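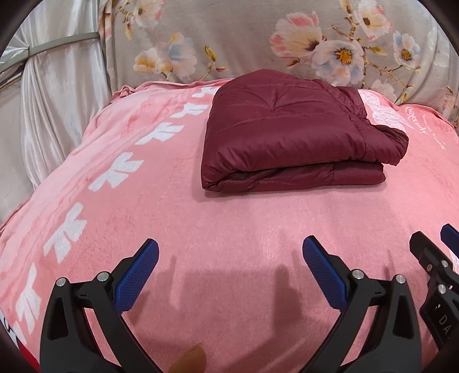
Folding jackets, teaching robots

Do you like folding your clothes? Most children say no. But in a laundry there are many people who fold all day long, and now some of them have a new job. They teach robots how to fold.

The laundry of Marinescu is in the town of Perklow. In December, before the holidays, it washes 1,123 jackets and blankets. A puffer jacket is difficult for a robot. It is soft and slippery, and it never lies the same way two times. A person feels with the fingers where to press. A robot must learn this from somebody.

So the workers take a gripper in the hand. A gripper is like a big pair of tweezers, with two fingers and blue pads. The worker folds with it, and a small camera records every movement. Later a computer studies the recordings. For one kind of jacket it needs 300 of them!
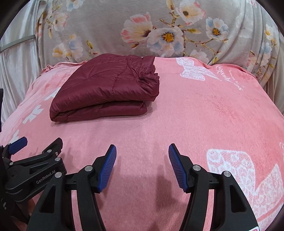 Florin Munteanu has folded clothes for many years. At first he was slow with the gripper, and he was a little worried too. Would the robot take his work away? This is a fair question, and grown-ups do not all agree about the answer.

At Marinescu, 3 things have changed. The heavy baskets are now carried by a machine, so backs hurt less. Florin teaches for 2 hours each day and folds by hand the rest of the time. And one evening shift was closed – the people from it had to learn other work, and some of them miss the old team.

Florin still checks the zips himself. A zip can be half broken, he says, and you notice it only when you pull it slowly.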